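Galel Bench Cell

The Galel bench cell is a small tabletop station in the Plemer workshop, used for collecting handling data with a hand-held gripper tool. It is best known for its wonderfully simple upkeep routine, written by Tobias Brannigan and still followed almost word for word.

Setup begins with the white backdrop, which curves up from the bench so that there is no hard line behind the work. The gripper camera is then focused and its exposure locked. Two lamps are left on for 20 minutes before the first recording – a short wait that does wonders for steady color.

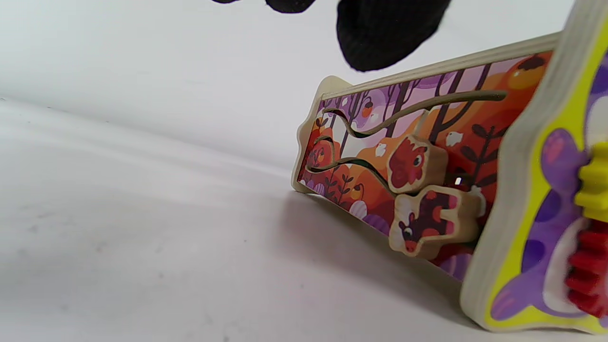 Wooden activity panels on the white work surface, with a gloved hand above.

Toys with sliding pieces and gears are a favorite test load, and a great one, as they call for both gentle pushing and careful turning. The gripper's finger pads are wiped after every session and replaced after 2,000 grasps. Its jaw screws are checked every 12 sessions, and a loose one is tightened by hand before the opening width is measured again.

The most common repair is a worn jaw spring. Brannigan's original took an hour to change; the Cifuentes mount, added later, lets the whole jaw slide out in about five minutes.

Last updated: February

Related articles
Wollari gripper
Cifuentes mount
Plemer workshop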